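Notebook > Adhesives bench > Small parcels

November, 4:40 pm
Posted by Bernardo Amaral

Filed under: Glue, Paper Tape, Things We Said We Would Test

Picked up the tape question again after Hajnalka found the old worksheet in the drawer with the dead calipers. The worksheet says "starch tape OK in cold, see notes." There are no notes. There is a coffee ring, which I have decided to treat as a signature.

For anyone joining the page here: Skumasstead wants its parcels closed with paper tape and no plastic anywhere, and they want it to survive the unheated end of their packing shed. We have two candidates on the bench. One is the Batent roll, starch glue, fiber reinforced, smells like a wet library. The other is the Oláh roll, also starch, not reinforced, cheaper, and wound so tight that the first yard comes off in confetti.

Method, such as it is. Strips cut to 18 cm, wetted with the brush dispenser, laid on the same batch of board, pressed with the roller twice and left alone. Then pulled back by hand at a steady angle until either the tape lets go or the board gives up some fiber. Fiber tear is what we want. A clean peel means the glue was only being polite.

Warm bench first. Batent tore fiber on every strip after 2 minutes. Oláh tore fiber on most of them and peeled clean on the rest, and the clean ones were all from my half of the pile. Hajnalka has opinions on my wetting. She says I paint the tape like a fence. I repeated my half with her standing there and got fiber tear all the way down, so either the tape improved or I did.

Cold next. Board and tape both sat in the back corridor overnight, water from the tap as it comes. Oláh needed far longer to grab and the edges curled up while it thought it over. Batent grabbed slower than on the bench but stayed flat. I then tried warm water in the dispenser with cold board, and the gap between the two rolls nearly closed. That is cheap and slightly annoying, given how long I spent drawing the comparison chart.

Things that went wrong, for the record:

The dispenser brush had glue in it from the last project. First 23 strips went in the bin. I have written CLEAN THE BRUSH on the lid, under where somebody wrote it before.

Roller pressure is whatever the person is feeling. We need a weight on it. Hajnalka suggested the unabridged Jerateck manual, finally a use for it.

Direction of the flutes matters more than I had written down. Tape laid across the flutes sits on a row of little hills and only bonds to the tops until you press properly. Along the flutes it behaves. All strips from now on get an arrow in pencil. Yes, I know the old procedure says this. I wrote the old procedure.

Humidity I am leaving alone for now. The corridor has two kinds of weather and neither is adjustable.

Hajnalka also wants a seam test on whole boxes, top and bottom, single strip down the middle, no side strips. She is right that a flat strip on flat board says little about a seam that flexes every time someone picks the thing up by the wrong end. My worry is the gap. If the two flaps don't meet, the tape is bridging air, and starch glue has never bonded well to air in any trial of ours. We will sort the boxes by gap before taping and keep the bad ones as their own group. They will be the interesting group. They always get thrown out first.

Skumasstead asked whether 2,000 closures a roll is realistic. Not with anything in this building. I have asked what length of strip they had in mind and suspect the answer will be "short."

For tomorrow: soak the brush, find a weight, label the corridor stack so it doesn't get recycled again, and ask Oláh whether they can wind a roll as if they expected someone to open it.

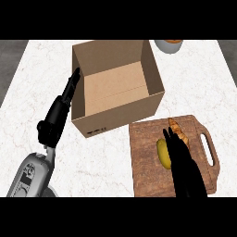
If the warm water result holds on whole boxes, I would tell Skumasstead to take the cheaper roll and spend the difference on a kettle. Hajnalka wants one more cold night before either of us says that out loud, so the chart stays in pencil until then.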